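Second shooter and studio helper wanted for the 2026 wedding season
Posted Oct 6, 2025

Hi there! I run Firnwood, a small wedding photography studio (small meaning me, a desk, two very full shelves of gear and a coffee maker that has seen things). I've been shooting weddings by myself or with whichever friend was free for a long time now, and next year's calendar has finally gotten to the point where that won't work anymore. So I'm looking for one person to come along as my regular second shooter, and to help out at the studio between weddings if you'd like the extra hours.

Most of my couples are planning small weddings. I do a lot of elopements, a lot of backyard ceremonies, and every so often a great big party at the Barreto, the old hotel ballroom downtown with the terrible yellow light and the wonderful staircase. The biggest one on the books so far has 236 guests, and I would really love not to do that one alone!

What you'd be doing on a wedding day

You'd usually start with whoever is getting ready in the second location while I'm in the first. After that it's the other end of the aisle, cocktail hour, table details, grandparents, and wide shots of the dance floor while I'm in the middle of it getting stepped on. Days run eight to ten hours. I'll send you the timeline and the family list a week ahead, and we'll talk it through on the phone. You get a real dinner, and it's written into my contract that the photographers eat when the couple eats.

I don't need you to shoot exactly like me. I like pictures that are a bit loose, with people mid-laugh and hair doing whatever it does. If your work is all very posed we probably won't have much fun together, but if you're somewhere in between, send it over anyway.

What you'd be doing at the studio

Culling, mostly. A full day leaves us with thousands of files and I deliver 800 finished pictures at the most, so somebody has to be brave. There's also album layout, packing print orders, and backing up cards (twice, always, before anyone goes home). We share the building, Gastell Works, with all sorts of other tenants, and the kitchen, the loading dock and the big freight elevator are for everybody.

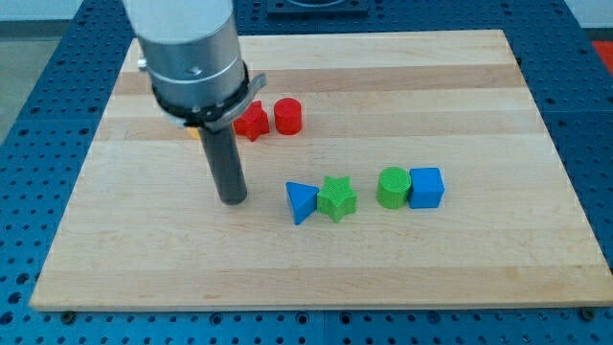

Toy shapes on the board at Gastell Works.

What I'm hoping you have

Your own camera body with two card slots, plus a backup body, even an old one. A fast prime and something longer. I have flashes, stands and a Furkari backpack you can borrow, and it's a good one - I carried it up a mountain in February for a couple who wanted snow and got sleet.

Some wedding experience, please. Five or six as a second is plenty. If you've only shot portraits or events but you're calm around stressed-out families, tell me about that and we'll talk.

A driver's license and a way to get around. Some of the venues are a long way out, and the farthest one next year is 59 miles from the studio.

Comfortable shoes in black. I mean it.

The money part

A full wedding day pays $804, and that includes your travel inside the county. Anything past the county line I pay mileage on top. You'll be paid within a week of the wedding, whether or not my couple has settled up with me. Studio hours are paid separately by the hour and we'll agree on the rate when we meet, depending on how much editing you've done before.

You can use your pictures in your own portfolio once the couple has their gallery, as long as you say you were shooting for Firnwood. Please don't hand out your own cards at my weddings. On your own dates, book whoever you like!

How to apply

Send me an email through the contact page with "second shooter" in the subject line. I'd like to see one full gallery from a single day, start to finish, and a short note about yourself. Skip the formal cover letter. Tell me about a wedding where the plan fell apart and what you did next, and tell me which dates next summer you already can't do.

I'll write back to everybody, though it may take me a couple of weeks because I'm still in the thick of fall weddings. After that I'll invite a few people over for coffee and a walk around with our cameras, paid at the studio rate.

Talk soon, I hope!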